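Buy the fingers first

Every budget round I sit through starts with the arm. Which arm, how much reach, can we stretch to two? Dirceu Siqueira had it on line one of our Tredville plan, and the grippers were down on line 10 under "sundries". Sundries!

I'd flip it. A drinks can over a cup is a dull little job, and it's the blue plastic on the end that has to hold on.
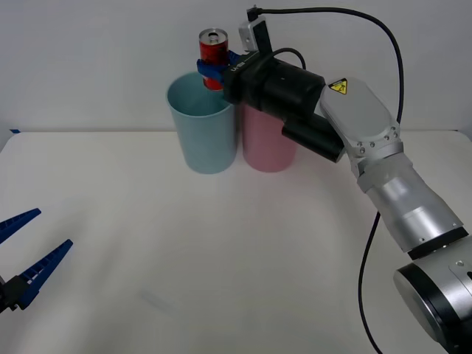

So when Tomaszewski quoted us 3 sets of spare fingers I said make it six, and Divina Macapagal (she signs things off, poor woman) asked what on earth for. Well, fingers are what you wear out and swap, and I'd sooner have them in a drawer than wait on Mukholm until November for a bit of plastic.

Same goes for cameras, by the way. I'd pay for one down at the wrist before I'd pay for a faster arm, any day. You want to see the thing you're about to grab, ring pull and all.

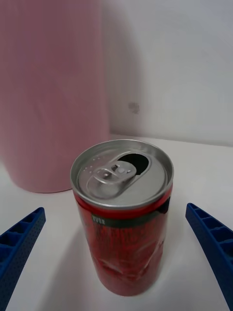
What I'd cut instead

The fancy service plan, for a start. Kadameo wanted ten visits a year and I can't think what they'd do after the second. Put that money into cups, cans and somebody's time to set them out.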